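Pricing a suturing robot: what the quote leaves out
By Yiran Tang
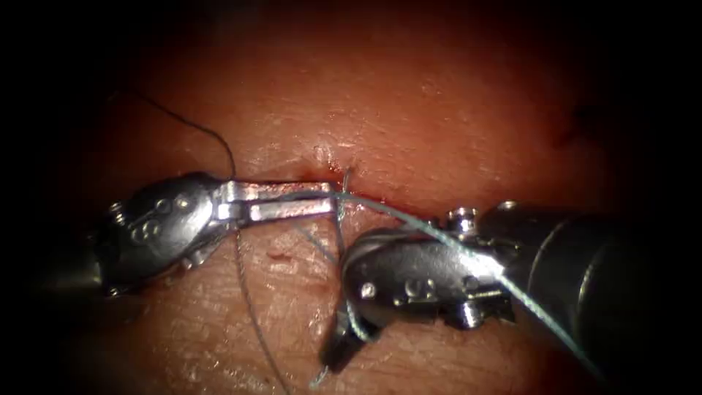

Two instrument arms working with teal suture thread at a narrow wound line.

The surgical skills centre at Lovdale opened its equipment file in January with one line in it: a two-arm system, for bench work on suturing. The file now runs to 54 lines, and the arms are three of them.

Instruments are the first item buyers get wrong. Each gripper tip has a rated life, counted in uses, and is then replaced whole. Zeyu Yuan, who runs purchasing at Lovdale, budgets 240 sessions a year and works back from there. On the Minex quote that gave a tip cost of £477 a month. The Wotdale quote had cheaper tips with a shorter life, and came out higher.

Thread and tissue come next. A knot needs slack and a tail, and trainees cut long. Su-bin Byun's advice is to price suture by the box actually opened - the length left in the wound tells you very little.

Service cover was quoted at £3416 a year, calibration included, call-outs extra. Yuan asked for both in one figure and is still waiting.

Floor loading, power and a locked store for spare instruments went to the estates budget. Lovdale will decide on Wed 7 October. If the order is placed, the first payment covers the arms and one set of tips; a second set is on line 31.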